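The long life of the white worktop

Hard surfaces in shared workrooms are specified quickly and lived with for decades. A bench chosen in an afternoon from a sample card may still be in service when the building around it has been re-roofed, rewired and sold. The purchasing file will usually record a colour, a thickness and a price. It will seldom record the edge detail, the sheen or the type of core, and these three matter more to the people who clean, repair and eventually replace the thing.

Pale worktops became the default in laboratories, sewing rooms, mail rooms and school art rooms for optical reasons. A light surface reflects a large share of the light that falls on it and raises the level at the underside of whatever is being handled. Small dark parts show up. Spills show up too, so they get wiped. The penalty is glare under bare fluorescent tubes or poorly placed LED panels, and the accepted remedy is a light grey or an off-white in a matte or satin finish in place of a pure gloss white.

The fittings trade has never agreed on names for these colours. The Trusetti range lists eleven whites and pale greys, several of which cannot be told apart once they are more than a metre from each other. Bimetine sells a comparable set under numbers alone. Anyone matching a replacement panel to an existing run should order a physical sample, place it flat on the old surface near a window and look at it again after dark with the room lights on. Two panels that agree under daylight may separate sharply under a warm lamp. The effect is called metamerism, and it accounts for a good many returned orders.

What a worktop is made of

Most of the white benches sold for general work fall into four groups.

High-pressure laminate is made of kraft paper soaked in phenolic resin, topped by a printed or coloured paper in melamine resin, and pressed under heat. The sheet is thin and hard and is glued to a particleboard, fibreboard or plywood core. It resists abrasion well. Its weakness is the joint between sheet and core, particularly at the edges and around any cut-out.

Low-pressure melamine board uses a single decorative paper pressed directly onto the core. It costs less and wears through sooner. On shelving this hardly matters. On a bench where metal objects are slid back and forth all day, the pattern paper can be breached within a few years, and there is no practical repair.

Solid surface is a mineral-filled acrylic or polyester, the same colour all the way through. It scratches more readily than laminate, but the scratches can be sanded out with successively finer abrasive pads. Seams are glued with a colour-matched adhesive and can be made nearly invisible. Its tolerance for heat is modest.

Compact laminate is high-pressure laminate made thick enough to need no core. It is heavy, stiff and largely indifferent to water, and it is the usual choice where benches are hosed down. The cut edge shows the dark or white paper layers and can be left exposed after machining.

Painted boards and powder-coated steel form a smaller fifth category. Both are satisfactory under light use. Both chip at the corners.

Scuffs, scratches and how to tell them apart

The commonest complaint about a pale worktop is that it looks worn before it is worn. Much of what is reported as scratching is transfer: a softer material has left a film of itself on a harder one. Rubber feet leave dark streaks. Aluminium leaves grey pencil-like lines. Cheap plastic bins leave a waxy smear in their own colour.
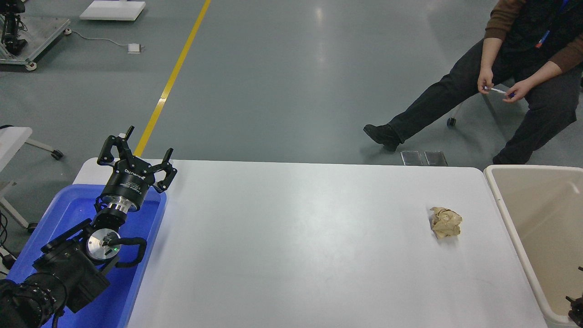
Transfer marks sit on top of the surface and will generally come away with a damp melamine sponge used lightly, or with isopropyl alcohol on a cloth where the mark is rubber. A fingernail drawn across the mark settles the question. If the nail passes without catching, the mark is probably transfer. If it catches, material has been removed and no cleaning product will put it back.

Melamine sponges are abrasive, although they feel soft. They cut at a very fine scale and will, over repeated passes in the same place, polish a matte laminate to a visible shine. The shiny patch is permanent. A bench that has been spot-cleaned by the same person for years will often show a faint map of where the stains used to be, readable at a low angle against a window.

Scouring powder should be kept off all laminates. So should oven cleaner, drain cleaner and undiluted bleach left to stand. Diluted household bleach, wiped on and rinsed off within a few minutes, is tolerated by most high-pressure sheets, but the manufacturer's data sheet should be read first, as some of the newer super-matte finishes are excluded.

Edges

If a laminated bench fails, it will most likely fail at an edge. The front edge takes belt buckles, chair arms and the undersides of boxes. The rear edge takes water that has run down a wall. Particleboard swells when it gets wet and does not return to its former thickness when it dries, so a small breach in the front edge can lift the sheet above it and open a larger one.

Edge treatments vary in durability. Iron-on melamine tape is the least durable. Two-millimetre ABS or PVC edging, applied with hot-melt glue on a machine, is the ordinary commercial standard and can be radiused slightly to spare forearms. Polyurethane glue holds better than ethylene-vinyl acetate in damp rooms and near heat, and the extra charge is small when spread over a full order. Postformed edges, in which the laminate itself is bent over the front of the core, remove the front joint altogether but leave an exposed one underneath, where it is seldom looked at.

An edge strip that has begun to lift should be dealt with at once. The usual procedure is to clear the old glue with a sharp scraper, dry the core thoroughly, apply a thin film of contact adhesive to both faces, wait until it is touch-dry and press the strip home with a roller. Masking tape across the joint will hold it overnight. If the core has already swollen, it should be planed flat before anything is glued, and a run of more than 300 mm of swollen core is normally a reason to replace the top.

Supports and spans

A top sags according to its thickness, its stiffness and the distance between supports, and the last of these has by far the greatest effect. For an evenly loaded shelf, deflection rises with the fourth power of the span. Doubling the clear distance between legs, with everything else held constant, multiplies the sag sixteen times. The arithmetic is unforgiving for long tables, which are popular because they seat more people with fewer legs to bark a shin on.

A common 25 mm particleboard top is comfortable over a metre under ordinary loads. At 2000 mm it needs a rail beneath, and the rail should be fixed with slotted brackets so that the board can move with the seasons. Creep is the other consideration. Particleboard under constant load continues to bend for months after the load is placed, and a bench that measured flat in March can show a distinct hollow by the following summer if something heavy has been parked at mid-span.

The Gashi frame, widely fitted in rented workspaces, has its legs set well in from the ends. This gives clear floor space at the corners but leaves the top cantilevered at each end, so heavy items are better kept over the legs. Fixed frames with legs at the corners, such as the older Wirton pattern, behave more predictably and are harder to move through a doorway.

Cost over time

Purchase price is a poor guide to what a worktop will cost. A melamine top quoted at $651 and replaced at seven years is dearer than a compact laminate top at twice that price kept for twenty, before the labour of removal and the lost use of the room are counted. Disposal should be counted as well. Laminated particleboard is refused by many timber recyclers on account of the resin content and often goes to landfill by weight.

There is a modest second-hand market. Compact laminate holds its value because it can be cut down, drilled and turned over. Solid surface can be re-sanded by a fabricator. Melamine board is generally given away with its frame.

A routine worth keeping

The maintenance of a pale bench takes little time. Grit should be brushed off before the surface is wiped, as a wet cloth drags it. A neutral detergent in warm water handles most soiling, followed by a clean damp cloth and then a dry one, as detergent residue left to build up gives a greasy look that invites harder scrubbing. Felt or silicone feet under anything that stays put will prevent the majority of transfer marks. The feet should be lifted and cleaned underneath twice a year, when the edge strips can be checked along their length with a thumb.

Sealant along a wall joint should be inspected at the same time. Neutral-cure silicone is preferred to the acetic type near metal trim. Old sealant has to be removed completely before new is applied, since silicone does not bond reliably to cured silicone, and the joint should be left alone for a full day before it is wetted.

Keep an offcut. Whoever installs the top will have one, and it can be screwed to the underside near a leg, where it will be found by the next person who has to match the colour, glue a test strip or try a solvent. Write the product code and batch number on the back in pencil. Marker ink can bleed into the core and become unreadable in a humid room.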